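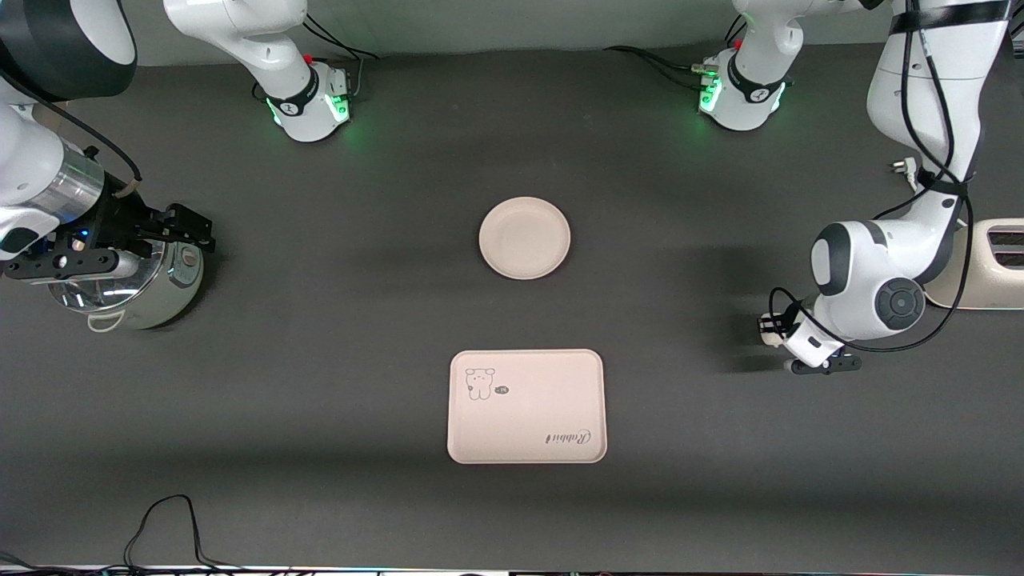

Olla, plato y bandeja sobre la mesa gris oscura.

Preguntas frecuentes sobre el menaje de la cocina compartida

Bienvenidos a la cocina de Closulwood. Hemos ido juntando las dudas que más nos llegan por correo y en el mostrador, y las contestamos con calma, como nos gustaría que nos las contestaran a nosotros.

¿Tengo que traer mis propios cacharros?
No hace falta. Con la reserva entran ollas, platos, bandejas y cubiertos para 19 personas. Si viene más gente, escriba a Paraschiva Mocanu y ella le prepara un segundo juego, que guardamos en el armario del pasillo (la llave la tiene ella, así que avise con un par de días, por favor).

¿Puedo poner la olla caliente directamente en la mesa?
Mejor que no. En el primer cajón hay salvamanteles de sobra, y nos gusta mucho que se usen. La mesa ya lleva unos cuantos años de cenas encima y queremos que aguante otros tantos.

¿Para qué sirven las bandejas?
Pues para casi todo – llevar el pan, recoger las tazas, dejar las verduras ya cortadas mientras se calienta el agua. Lo único que les pedimos es que no las metan en el horno. Para eso están las fuentes de la balda de abajo.

¿Cómo se limpia una olla de acero inoxidable si se ha pegado la comida?
Llénela de agua templada con una cucharada de bicarbonato y déjela reposar dos horas. Después, esponja suave y un poco de paciencia. Si aun así no sale, déjela junto al fregadero con una nota y ya nos encargamos nosotros, de verdad que no pasa nada.

¿Y si rompo un plato?
Les pasa a todos, también a los que llevamos aquí media vida. Díganoslo al devolver las llaves y lo apuntamos. Los dos primeros platos no se cobran.

¿Abren en agosto?
Sí, pero solo por las mañanas. Para reservar en esas semanas hay que hablar con Nelu Radu, que lleva el calendario de verano.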